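Search this site
Enter keywords
Go

Sarcombe Street Traders' Association
Minutes of the general meeting, May

Venue: upstairs room, Holloway Books
Opened: 6.35 pm
Chair: Demetrius Obi
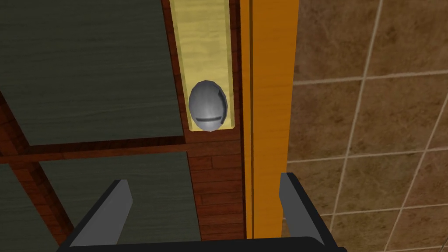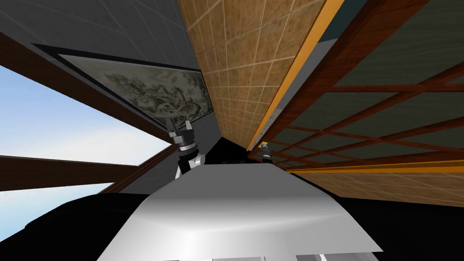 Door panels, and a curved white surface.

1. Welcome and last minutes

Demetrius opened the meeting and thanked Holloway Books for having us again (and for leaving the heater on!). It was a terrific turnout for a wet night. Minutes of the previous meeting were accepted with one correction: the loading zone outside the bakery ends at 10 am, and we had it down as 11. Moved by the bakery, seconded by the shoe repairer. Carried.

2. The old Rutico store

This was the big item and it took up most of the evening, so apologies to anyone who came for the bins.

Demetrius reported on his meeting with Sollitz, the managing agent. Rutico's lease has finished and the chain won't be coming back to the street. Sollitz has had one inquiry for the whole ground floor, from a discount chemist, and that has gone quiet. In the meantime the owner is open to splitting the front of the shop into smaller tenancies, which is the best news we have had from that building in years.

The proposal as it stands:

- 8 small shopfronts along the Sarcombe Street side, each with its own door to the footpath
- rent of $800 a month for each one, outgoings included
- terms of six months, with an option to roll over for another six
- the back half of the floor kept whole, in case a larger tenant turns up

There was real excitement in the room about this. The florist said she started in a space smaller than her present coolroom and would have jumped at something like it. The record shop wanted to know about noise between tenancies, and Demetrius will ask what the dividing walls are to be made of. The wool shop asked whether existing traders could take one as a second premises. Sollitz has told us yes, but new businesses get first pick for the opening month.

A long and very good discussion followed on what sort of shops we would love to see. Suggestions included a bike repairer, kids' shoes, a proper cheesemonger, a tailor, somewhere to buy a birthday present after five o'clock, and a fishmonger (this got a cheer). The fishmonger would need drainage, and the front of the building has none, so that may be one for the back half.

The newsagent spoke against short terms. His view is that customers get attached to a shop and then it vanishes, and the street ends up looking less settled than it did with a single empty window. Several people shared some of this concern. The florist replied that an empty window for another winter would hurt her a good deal more. Demetrius will ask whether Sollitz would offer a twelve-month term from the start to anyone who wants one.

Motion: that the Association write to Sollitz in support of the split, asking for a twelve-month option and for the awning to be repaired before any tenancy starts. Moved by the florist, seconded by the record shop. Carried, the newsagent abstaining and asking that this be noted.

3. Late night trading

The Friday late nights are going beautifully. The bookshop had its best evening since Christmas, the deli ran out of arancini, and even the hardware store, which stayed open under protest, sold a wheelbarrow at ten to eight.

We had 7 shops open past six last time and would dearly love more. It makes an enormous difference when there are no dark stretches between the lit windows, especially down the station end. If you can't manage every week, please think about the first one of the month. The deli and the bookshop have agreed to stay open until nine through winter whatever anyone else does.

The gift shop asked that we stop advertising "live music" until there is some. Fair point. The poster will be changed.

4. Shop Local vouchers

Vouchers go on sale again next month. The council has agreed to put in $3000, which we will match out of the membership account as approved last year. Everyone present was delighted with how simple the redeeming was last time, apart from the paper slips, which jammed in two tills. They will be printed on thinner card.

A reminder that vouchers can't be swapped for cash, and change is not given. The café had somebody try to buy one coffee with a fifty and was very patient about it.

5. Parking and bins

Parking: still no answer on extending the one-hour spots to two hours. Demetrius will ring again.

Bins: held over to next meeting. The butcher has asked that it go first on the agenda, and it will.

6. Other business

The shoe repairer has a spare display cabinet, glass front, one shelf missing, free to anyone who can carry it down his stairs.

The wool shop is knitting covers for the bollards and would welcome any leftover yarn, in any colour except beige, of which she has plenty.

Membership renewals are due. Forms are on the counter at Holloway Books.

Actions

Demetrius: letter to Sollitz; walls, awning and longer terms; parking call
Gift shop: new late night poster
Record shop: ask the high school about a jazz band
Butcher: notes on bins for next agenda

Meeting closed 8.20 pm. Supper was put on by the deli, with our thanks.

This site uses cookies to remember your settings. Accept | Find out more

Contact us | © Sarcombe Street Traders' Association | Back to top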